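The kit came to Stivesdale on a pallet, and the invoice was under the strap. The woman from the school kitchen signed for it because the cook was at the dentist. Two arms, a box of grippers, a base plate and a binder. Beaudoin, it said on the binder, and under that, Rala Kitchen Trial, six weeks.

She had written to them in the spring, after the second helper quit. She asked for something that could empty a steamer. They wrote back that the Rala could be taught to empty a steamer, and she noticed the word taught and sent the form in anyway.

The man who came to set it up worked for Sitex, who did the installing. He wanted a white table and a wall behind it. He hung his jacket on the door and ran the first lesson himself, with buns from the freezer. She stood behind him with her arms folded.

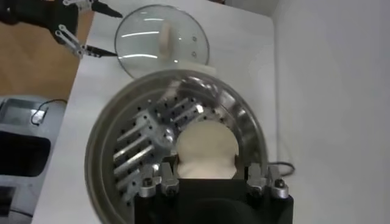 Can the Rala be rented for longer than the trial?
The trial runs 6 weeks, and after that the rental is 3175 dollars for the term, paid before the term starts.

She read that page twice. It was in the back of the binder, after the part on fuses. The old steamer had cost less than the sales tax on it.

"What if it drops one?" she said.

"Then you pick it up," the man said, "and I mark it down as a drop."

He had a sheet for it. He let her hold the pencil. The left arm went down and she found she was leaning the same way it leaned.

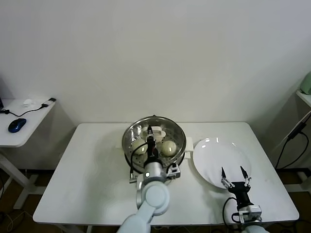 The left gripper down between the buns, with the plate waiting on the right.

"It's slow," she said.

"It's slow this week."

She thought of the last helper, who had been fast and had burned his wrist on the rim and gone to work at the tire place. She didn't say so. She asked what the machine did when the bell rang and three classes came in at once. The man said it did the same thing it was doing now. She wrote that on the back of the sheet, under the drops, where there was room.

The cook came back with half his face numb and stood in the doorway. He wanted to know if it could do dumplings. The man said dumplings were a separate lesson. The cook said they were a separate lesson for people too, and went to wash his hands.
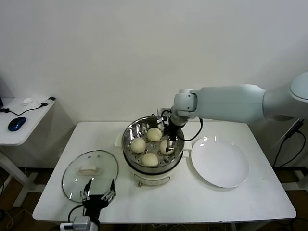

Who cleans the grippers?
The kitchen does, at the end of each day, with the cloths that come in the box and the power switched off.

She moved that page to the front of the binder.

At four the man put on his jacket and said he would be back in the morning. She turned off the lights over the sinks, then went back for the cloths. The cook was already holding one.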